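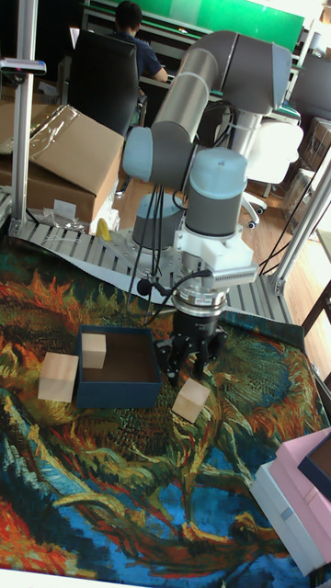

Arm 2, sunflower cloth, blocks and box task.

Pre-session safety checklist, with my comments
Cell: Vatora bench, arm 2
Filled in by: Agnese Priedītis
Second check: Margus Laur
Period: March, morning session

Same list as last month, but I've written a lot more under each item because Margus asked me to (he says a column of OKs is no help when he's hunting for the reason a batch went weird). So here goes!

1. Base and mounting plate
OK. Went round the base bolts with the hex key and nothing moved. I like to lean on the plate a bit as well and feel for play, and there wasn't any.

2. Arm joints and caps
OK. Ran the slow warm-up from the pendant, all joints, no grinding. The wrist is still a touch noisy on the way back up - I put it in the Senosmont log last month and it sounds the same to me.

3. Coupling and gripper
OK with a note. Coupling is tight. The fingers open and close evenly, but please look at the fingertips under a lamp before you start. Worn tips make the cube slip late in the grasp, and then we save a pile of examples that look fine until you get to the last second.

4. Cables
NEEDS WATCHING. The black cables loop down along the arm from the left joint, and there's the one from the coupling to the gripper with its own little connector. Turn the wrist all the way both directions by hand-guiding before you record anything. I got through the full range without a snag, though I'd be happier with one more clip on that loop. Margus, can you order some?

5. Emergency stop
OK. Pressed it mid-move, arm halted, reset was clean. Do this one every session, even if you did it an hour ago.

6. Cloth
OK. It's the painted sunflowers one, with all the swirls. Pull it flat and check for folds near the box, since a finger can catch a fold and drag everything along with it. I know it makes your eyes swim after a while, but the busy patterns are staying in the rotation. The Zillen model got lazy on plain gray and we don't want that again.

7. Objects
OK. Three plain wooden cubes and the navy box with the cardboard inside. Feel each cube for splinters and toss any that have a rough corner. A cube already in the box is a fine start, so is one sitting crooked on the cloth. Please don't line them up neatly! We want the starts messy, and if I can guess your habits from the layouts then so can the model.

8. Reach and clear space
COMMENT. The spare boxes (white, pink, and the navy lid) are stacked at the front right corner. I ran the arm out that way at low speed and it stayed clear, but the stack mustn't get any taller or creep in toward the cubes. There's also a little yellow piece on the back edge by the base. Pop it in the parts drawer before the first run.

9. Frame and drape
COMMENT. Posts are solid. The white sheet under the mounting plate is all bunched up on the frame. Tuck it in so it can't work loose and end up under the arm.

10. Floor and people
FIX. Cardboard boxes, plastic wrap and a crumpled bag behind the bench on the left. That's packaging and it should go to recycling, because anyone stepping back from the teleop spot is going to find it with their heel. The rolling white chair wants pushing farther back too. If somebody's working at the desk behind, just tell them out loud when the arm goes live.

11. Recording
OK. Test episode played back fine, gripper signal matched the video. Target is 40 good episodes for this cloth before we swap. The blocks set stood at 439 when I opened the folder, and I threw out 7 from the last batch where the cube got nudged by a sleeve. Mark the failed grasps as failed and keep them - only the ones with a human in the way get deleted.

Result: cleared to run at reduced speed. Full speed once item 10 is sorted and Margus has signed.

Open items
- Extra clip for the cable loop (Margus)
- Packaging out from behind the bench (me, before lunch)
- Wrist noise, check again next month (both)

Related pages
Fingertip wear: when to swap
Cloth rotation for the blocks task
How we label a failed grasp
Priedītis bench notes, older entries

This site uses cookies to remember your login and checklist settings. Accept | Manage settings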